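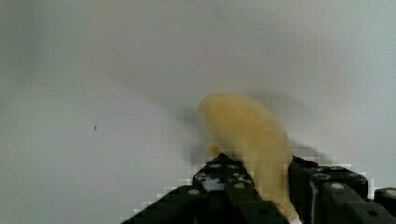 Kivau District Junior Cricket Program
Progress report to the Hoveck Fund, second period
October
By Dragica Golob, program coordinator

Last updated: October

1. Enrollment

Registered players at the close of the period stood at 358, against a target of 300. Most of the increase came from the under-13 group, where two schools joined after the spring trials. The under-17 group is below target and has been merged into a single squad for net sessions. Girls make up 62 of the registered players. A separate girls' fixture list is planned for next season but is not yet confirmed with the neighboring districts.

2. Facilities

The two artificial strips at the Fliltov ground were relaid before the first fixture. The contractor, Nedeljković, completed the base work on schedule; the carpet was delivered late and one strip was out of use for the first three weeks. Bounce on the north strip is still uneven at a good length from the river end. Nedeljković has agreed to lift and re-roll that section at no charge during the winter break.

The net cage has new side panels. The roof netting was not replaced and remains in the budget for the next period.

3. Coaching

Sławomir Wróbel and Corey Hinds continue as lead coaches. Four assistants completed the basic coaching course and one withdrew. Batting sessions now follow a fixed plan: throwdowns, then pace, then spin, with each player facing a set number of balls. Bowling loads for under-15 seam bowlers are logged after every session and match. The logs show more than 1000 deliveries in the period for two bowlers, and both were rested for the last two fixtures.

4. Fixtures

Nine of the 12 scheduled matches were played. Two were lost to rain and one was conceded by the visiting side. Scorebooks have been copied and are held by Haris Mladenović.

5. Spending

Spending is within budget overall. Travel is over, due to the longer trips in the under-15 league. Equipment is under — the order for junior pads was cut after the schools supplied their own. We ask the Fund to approve moving the equipment balance to travel.

6. Open items

- Re-rolling of the north strip, winter break
- Roof netting, quotes requested from two suppliers
- Indoor hall hire for January to March, terms with the school not yet signed
- Umpire shortage — Austra Rätsep is arranging a scoring and umpiring course for parents

The next report will cover the indoor season and will include the player retention figures requested by the Fund.

Contact: program office, Fliltov ground | © Kivau District Junior Cricket Program | Back to top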